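Search this site
Enter your keywords

September

Up at 5 to get the early train with Muthu Raju for the Cakerbridge walk. Rain until we arrived, then dry. Our guide was Saranya Pillai, who took us down the mill steps and along the old canal arm, 45 minutes in all.

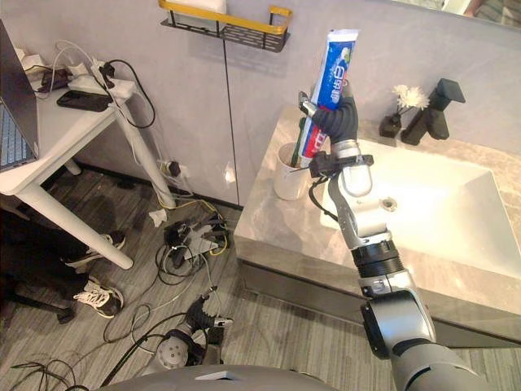 She said the tunnel behind the weighhouse held around 2,000 people during the raids. We could only look through the gate. Muthu asked about the bricked-up arch and she didn't know, but will look it up.

Lunch at the Poduval, soup and a roll. Vimala Achari joined us there and wants to come on the next one, the churchyard and the almshouses. I've put her name down with Saranya. My left boot is letting in water at the heel and needs taking in.

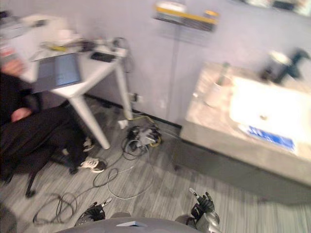

To do before the next walk

Boot to the mender. Pay Muthu back for the train. Ring Padmavathi about the old street map.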